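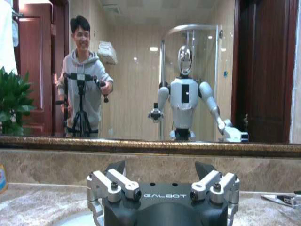
Pinças paralelas em bancada de casa de banho: uma semana com as GALBOT

Por Dace Rebane, 06/07/2018

Quem compra pinças para manipulação doméstica encontra sempre os mesmos ensaios: cubos, latas, uma mesa plana e boa luz. Na Flondcombe trabalhamos sobretudo com tarefas de arrumação em casas habitadas, e por isso levámos o par de pinças GALBOT para uma casa de banho com tampo de mármore, lavatório encastrado e um espelho grande em frente. Ficam aqui as notas, incluindo a comparação com a Grutley que usávamos desde janeiro.

Construção

São pinças de dois dedos, com corpo preto mate e barras articuladas em metal prateado de cada lado. As pontas são pretas, angulosas e bastante finas. A articulação fica à vista, o que facilita a limpeza mas também deixa entrar cotão. Ao fim de 233 ciclos de abertura e fecho tirámos um fio de toalha de um dos pivôs. Não houve folga que se notasse à mão.

O corpo é mais largo do que o da Grutley. Em espaço aberto isso não tem importância. Junto à torneira tem, e muito: o pulso precisa de entrar inclinado, e o planeador que usamos (Juška, sem alterações) recusou várias aproximações que um operador faria sem hesitar.

Pegar em objetos pequenos

O ensaio principal foi com artigos de higiene pousados no mármore. Um tubo deitado é um objeto ingrato, porque rola, cede quando se aperta e fica muito rente à superfície. A ponta fina ajuda. Com teleoperação, o Shadi Smadi conseguiu levantar o tubo de lado à primeira na maior parte das vezes, descendo com os dedos abertos até quase tocar no tampo e fechando devagar.

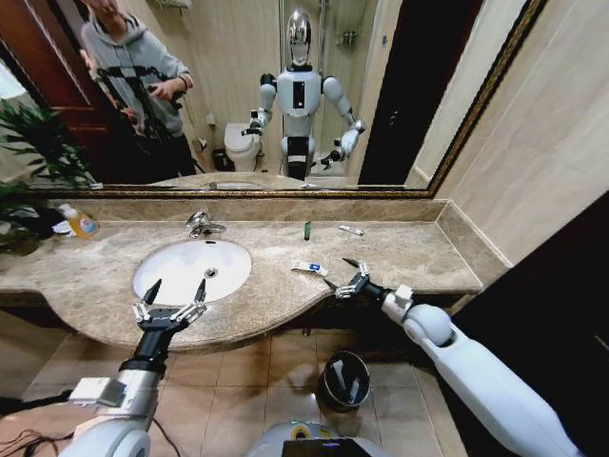
Com a Grutley, que tem pontas almofadadas e mais grossas, o mesmo gesto obrigava a empurrar o tubo contra o rebordo do lavatório antes de o agarrar. Em contrapartida, a Grutley segura melhor um frasco de sabonete cheio. As pontas da GALBOT fazem contacto numa área pequena e o frasco roda se for apanhado acima do meio.

Fizemos 470 tentativas no total, divididas pelas duas pinças. Falharam 33 com a GALBOT, quase todas com objetos cilíndricos e lisos. Não separámos as falhas do operador das falhas da pinça, e isso deve ser tido em conta.

Câmaras

A câmara de pulso vê as duas pontas e o espaço entre elas, que é o que interessa nos últimos centímetros. A da cabeça dá a posição dos braços em relação ao tampo, mas perde detalhe nos objetos mais próximos da parede. Trabalhámos com as duas ao mesmo tempo e não voltaria a trabalhar só com uma.

O espelho é um problema à parte. O detetor que corremos marcou objetos refletidos como se fossem reais, e chegou a propor uma pega atrás da parede. Resolvemos com uma máscara desenhada à mão acima da moldura. A Sarla Khurana experimentou também filtrar por profundidade, com resultados irregulares. 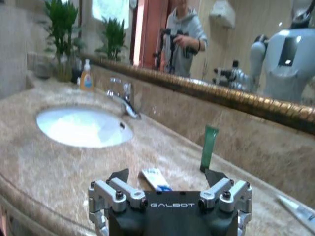
Vista da câmara de pulso, com os dedos abertos e a embalagem branca e azul entre as pontas.

Controlo

Usámos o controlador Flellinia com a configuração de origem. A resposta ao fecho é regular e o limite de força pode ser alterado durante a execução. O manual é fraco: a tabela de limites vem sem unidades e tivemos de as descobrir por ensaio. O registo guarda até 3000 eventos e depois começa a apagar os mais antigos sem aviso. Convém exportar no fim de cada sessão.

A favor: pontas finas, boa visibilidade entre os dedos, fecho previsível.
Contra: corpo largo, pouca aderência em frascos lisos, documentação incompleta.

Para tubos, caixas pequenas e escovas, fico com a GALBOT. Para frascos cheios continuo a montar a Grutley. Falta-nos testar pontas com revestimento de borracha, que o Aivar Lepik está a cortar na oficina; quando houver números, acrescento-os a esta página.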